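Washing Up by the Window: A Term Project on Small Shared Kitchens
Hortensia Cárdenas, with Hafiz Menon and Yusri Manurung
Veltstead, 2024-07-01

3. What we looked at

When we began in November we had rather grand ideas about comparing whole kitchens, ovens and cupboards and all, but our tutor Kamarul Chin kindly steered us towards the one spot everybody ends up standing at sooner or later, and that was the sink. We asked 17 households in Veltstead how they dealt with cups, packets and sponges, and we were given far more tea and far more opinions than we had bargained for!

The part that gave us most to talk about was the worktop beside the sink. People call it the place for drying things, yet it gathers whatever has no other home — flattened cartons waiting to go out, a plastic bag that might still be useful, a paper cup that somebody hasn't quite decided to throw away. A white worktop makes all of this harder to ignore, and it shows every little crack and scuff as well. 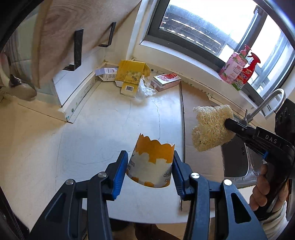
Hafiz was very keen on the question of sponges, and I must admit he won the rest of us over in the end. Several people we spoke to had given up the ordinary foam sort for loofah, mostly for scrubbing out a steel sink, and they were quite loyal to it. Their one complaint was finding somewhere for it to dry. The windowsill would seem the natural answer, but in most homes the sill was already taken up with bottles (soap, sprays and so on), so the sponge was left to lie in the basin.

We also asked about shelves. A plain board on two metal brackets costs very little and lifts a good deal off the worktop, though Yusri found that people seldom put packaging up there. Cardboard stayed low down, under the window, until somebody was going out anyway.

4. What we would do next

We would like to go back to the same households for 20 days and ask them to note when the cartons leave the kitchen.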